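Trekolberg Bottle Crate Rack, 3 shelves

Item no. 796
Brand: Brovine
Load per shelf: 35 kg
Delivery: flat, with screws and key

The Trekolberg rack is made for small shops, canteens and homes where many drinks are kept in one place. Each shelf takes standard crates, and the front edge is a little raised, so the crates stay in their position.
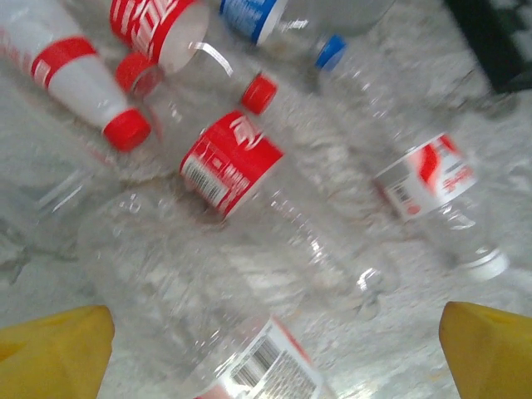
The rack is delivered in one carton. For the assembly you need two persons and a free wall. Please tighten all the screws only at the end, when the rack already stands straight. The feet can be adjusted up to 8 mm.

Color: gray or dark green. The green version is again in stock from December. The wall bracket from Mowat fits also to the older Takard model.

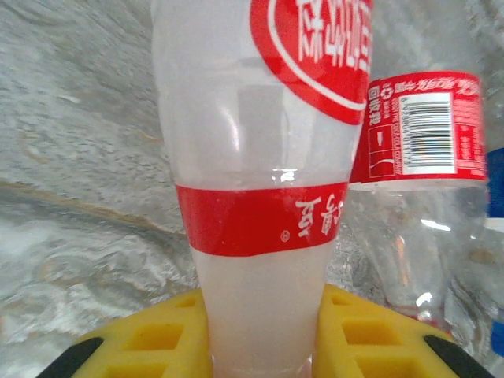 Can I use the rack in an unheated garage?
The coating is suitable for garages and cellars, but please do not place the rack outside in the rain.

For orders of several racks please write to Fiona Kinnear in our sales office. Spare feet and screws are sold separately.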